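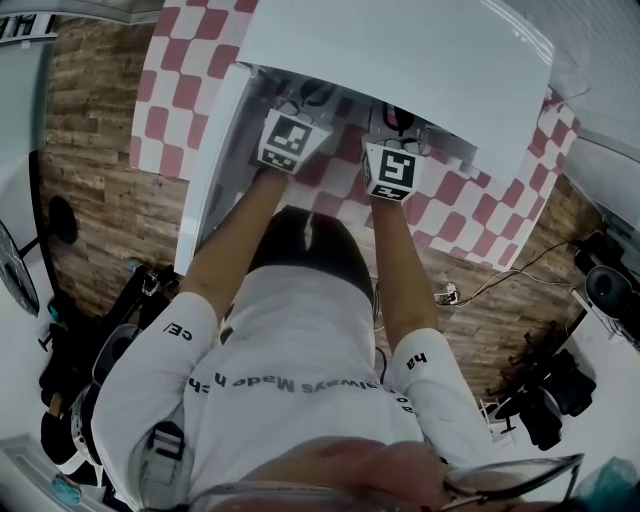

We finally wrote our house rules down in August. Until then they lived in Mereana's head, and when she was away people did what they liked, me included. We record demonstrations by hand with a pair of marked grippers, and the robot learns from the recordings, so any sloppy habit of ours ends up in the robot as well.

The list has changed a few times. As it stands:

Wipe the markers before every session and look at the corners. A lifted corner means a new marker, no tape over the top.

Keep the markers clear of your sleeves.

Cables go off the floor on the side you walk. Paora wanted them all covered and he is probably right, but we haven't bought the covers yet.

Stop after 35 minutes. Reaching into an enclosure is harder on the shoulders than it looks, and the last few takes are always the worst ones.

Two people in the room for any session. One records, the other keeps the log.

Never delete a bad take. Mark it as bad and say why in 4 words or more. "Slipped" on its own is no use to Brodie when he is going through 127 of them.

That last one caused the most argument. Trudy thought it would slow everyone down — it did, for a couple of sessions, and then we got used to it.

I still don't have a good rule for when to redo the calibration. At Tautahi they do it every morning. We do it after a knock, but that relies on someone admitting to the knock. If you have a written procedure you are happy to share, leave a comment and I'll have a read.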